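Table pliante plateau imitation marbre : je garde ou je remplace ?
Forum Maison et rangement > Buanderie, cellier, petits espaces

sanaa_l
Bonjour à tous, je reviens vers vous avec ma fameuse table pliante, celle au plateau façon marbre, crème et blanc avec les veines orangées. Elle a atterri dans le coin lave-linge au mois de juin, « pour quelques jours », et vous devinez la suite... On y pose tout : la petite bouteille d'eau, un bol, le ventilateur sur pied quand il fait lourd. J'aimerais y plier le linge, tout bêtement. Mon mari voudrait la remplacer par un vrai plan de travail au-dessus de la machine (il a repéré un modèle Costora à 800 euros, pose non comprise !). Moi je l'aime bien, cette table, mais le plateau brille tellement que j'ai toujours peur de la rayer.

younes.bouzid
Bonjour Sanaa ! 800 euros pour plier des serviettes, ton mari est un homme ambitieux. Tu pourrais nous montrer le coin ? Difficile de conseiller sans voir la place autour.

sanaa_l
Avec plaisir, en voilà deux, et soyez indulgents pour le désordre :

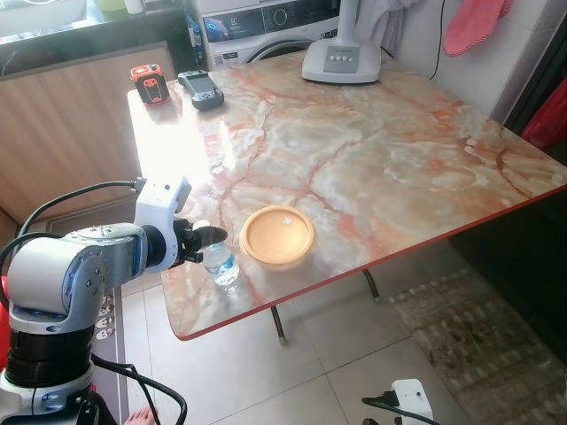
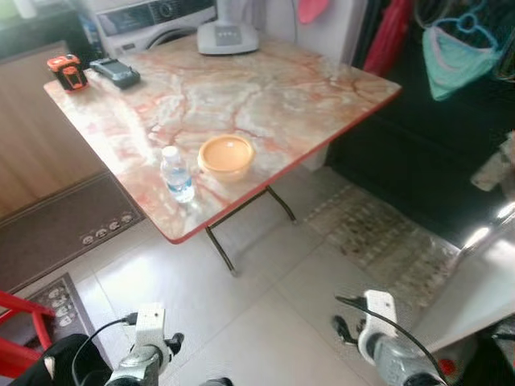

csenge_g
Merci Sanaa ! Je la trouve jolie, moi, et le petit liseré rouge sur le bord lui donne un air de table de vacances. À ta place je la garderais sans hésiter. La première chose à faire, c'est de sortir le ventilateur du plateau : son pied est large et il te prend tout le fond. Par terre, ou sur un tabouret solide, et tu récupères de quoi plier un drap. J'ai la même disposition chez moi — lave-linge derrière, table devant — et ça fonctionne très bien depuis des années.

Wael S.
Pas d'accord avec Csenge, désolé. Une table pliante devant un lave-linge, il faut la contourner à chaque lessive avec les bras chargés. J'ai tenu 7 mois comme ça avant de craquer. Un plan au-dessus de la machine, même une simple planche bien fixée, et on n'en parle plus. Pas besoin d'y mettre 800 euros non plus.

csenge_g
Mais Wael, une table pliante, ça se plie ! Elle la range contre le mur et elle la ressort le jour du linge.

Wael S.
En théorie oui. Chez moi elle n'a jamais été repliée une seule fois, il y avait toujours quelque chose dessus :)

sherif_es
Je me permets une remarque sur le brillant, car j'ai eu le même souci. Un chiffon doux à peine humide, jamais d'éponge qui gratte, et pour plier le linge une nappe en coton par-dessus. La mienne a environ six ans et elle est encore très présentable.

sanaa_l
Merci à tous, vous êtes adorables. Le ventilateur descend ce soir et je cherche une nappe ce week-end. Pour la planche de Wael, j'en parle à mon mari, il va être ravi d'avoir un allié. Wael, tu l'avais fixée avec des équerres ?

Wael S.
Oui, deux grosses équerres dans le mur, et un peu d'espace au-dessus de la machine pour qu'elle ne touche pas à l'essorage. Je te retrouve les dimensions demain.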